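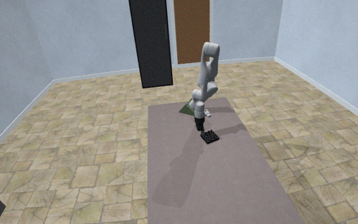 The simulated cell at Galtbridge, gripper over the studded block, green wedge alongside.

Cell notes: the arm that missed by a hair

Regular readers will remember that the virtual twin of our bench cell spent most of September missing the block. It missed politely, always to the same side, and then reported a successful pick. The logs were very upbeat throughout.

Brock Bouchard took it on, armed with a calculator and a low opinion of whoever had set up the tool frame. That person was Brock Bouchard, last spring. The gripper had been swapped for a longer one in the model, but the tool center point still belonged to the old one, and the wrist was carrying a rotation of 90 degrees that had been entered twice. Two wrongs in a kinematic chain do not cancel out. They add up and go looking for the table.

The fix took an afternoon. He cleared the tool data, typed in the new length, took out the spare rotation and ran the arm down over the block at a crawl, stopping short of contact to compare the reported height with the one in the model. Then he did it again from the other side. Wendelin Egger watched over his shoulder and asked whether it was supposed to do that, a question he has now asked of every machine in the building.

We then left the overnight script running: 596 picks, with the block put down somewhere new each time. It dropped two. Both were near the far edge of the table, where the arm is close to its own base and has to fold up like a lawn chair. Brock has added a keep-out strip there until he can sort out the joint limits.

If you use the Selwood scene files, pull the new copy before your next run. The old one still loads without complaint. Allow 30 minutes for the height check, and please write the tool length in the cell log, in millimeters, with your initials. "Same as before" is no longer accepted as a unit.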